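Ticket 74: crackle on the left channel, Trinesine mixer
Status: open
Logged by Tainá Teixeira, Dec 31, 2022

Hi all, sorry to land this on you with the New Year's party tonight, but I'd feel awful if the Vasconcelos set went out sounding like a frying pan! The left channel on the booth mixer crackles whenever the low EQ goes past centre (it did a bit of this back in August too, though it cleared up by itself and I let it go).

So far I've swapped both RCA leads, moved the Kundik deck over to channel 3, and cleaned the faders. Still there, and a touch worse with the monitors up.

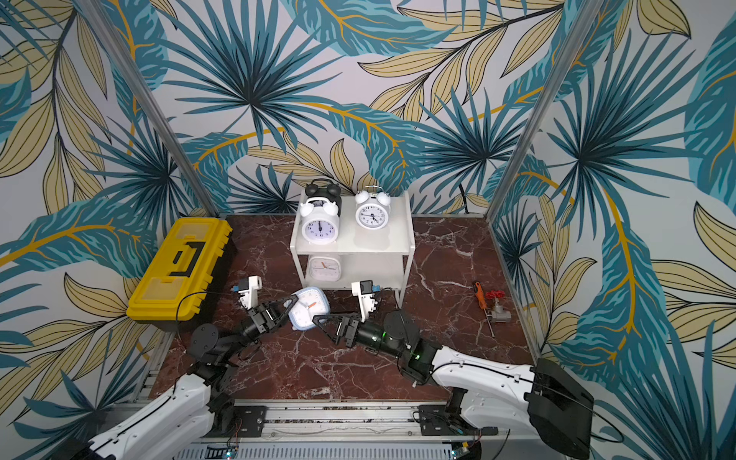
I also tried the spare power supply, which made no difference at all, and ran a Tesetis record for 14 minutes straight through headphones only. Clean as a whistle, bless it. So my guess is the master output or the cable to the amp.

Update, 2 pm: borrowed a balanced cable from the bar system and the crackle has dropped right off, but I can still hear it on the quiet intros. Could someone bring a second one before doors, please?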